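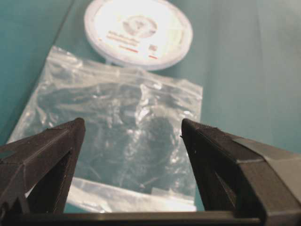 Slide 1. Zip-top bag, dark contents, possibly cable.

Speaker notes: "Bag It and Forget It: does the zip-top bag really fix the cord drawer?"
Plikville Library, downstairs room, 11/09/2019

Leave the slide up while people find seats. Don't introduce it. Start by asking for a show of hands: who has a bag like this at home? Then ask who could tell me what the thing in theirs plugs into. Wait. Let the hands go down on their own.

Opening

I was asked to speak in favour of bagging. I said I'd speak about bagging, and the organizers were kind enough not to ask what the difference was. The usual advice goes: one cord, one clear bag, press the seal, put it in a bin, done. The clear plastic is supposed to do the labelling for you. Look at the slide and tell me how well that's going. I see something dark and bunched up behind a lot of shiny wrinkles. Could be a cable. Could be a charger lead, could be half a set of headphones. I wouldn't bet five bucks on any of them.

(Pause here. Somebody will guess. Take two guesses at most, then move on or we'll lose ten minutes like we did in Dhillon.)

The claim about seeing through

Clear film is clear when it's new and flat. Crease it and it throws the light back at you, and the folds land wherever they like. Most cords sold in this country are black or grey, and a black cord coiled on itself is a lump. The ends are what you need to see, and the ends are usually tucked into the middle of the coil by a tidy person who thought they were helping.

Hold up the bag from my own bin at this point. Pass it along the front row. It was labelled in December in marker on the plastic and the marker has rubbed off. Don't apologize for it, just let them look.

What I tried

The Provmont flyer says a household can sort its cords in one evening. I gave it 60 minutes at the dining room table, with the bin tipped out and a coffee. I finished the sorting in that time, I'll give them that. What I had afterward was a bin of sealed bags and the same questions. Three of the bags held cords for things I no longer owned, and I'd gone to the trouble of sealing them up nicely.

If anyone asks about the Plorkero divided case: yes, I bought one. It's fine. The slots are too narrow for a laptop brick. I keep sewing notions in it.

Where a bag does earn its keep

Be fair in this section, I tend to rush it.
- A cord that travels with small adapters. The adapters can't wander off.
- Anything stored in a garage or a camper, where the dust gets at it.
- Spare parts that came with one appliance and belong to nothing else.

In all of these the bag is holding a set together. It's a container. I have no quarrel with containers. My quarrel is with the idea that sealing something counts as having decided about it.

What I'd do instead

Masking tape flag on the cord itself, near the plug, written before the cord goes anywhere. Name the device in plain words: "kitchen radio", "old camera". "Misc. black" doesn't count and I've seen it more than once. Coil loosely, plug ends on the outside. Then bag it if you still want to, with a paper card slipped in facing out.

If you can't write the flag, that's your answer about the cord. Give it 2 months in a box by the door. After that it goes to electronics recycling, and please don't put it in the blue box at the curb.

Likely questions

"Doesn't the seal protect it?" From dust and spills, sure. From being forgotten, no.

"What about the freezer-weight ones?" Thicker, pricier, and I can't see into them any better.

"Isn't all that plastic wasteful?" Reuse what's in the kitchen drawer. I would not buy a box of bags for this job. The last talk I sat through recommended a carton of 661, an odd number, and I still wonder who has that many cords.

Time check: if it's past the half hour, skip the freezer question and go straight to the tape demonstration. Tape and marker are in the side pocket of the tote. Sign-up sheet for the recycling drop-off stays on the back table.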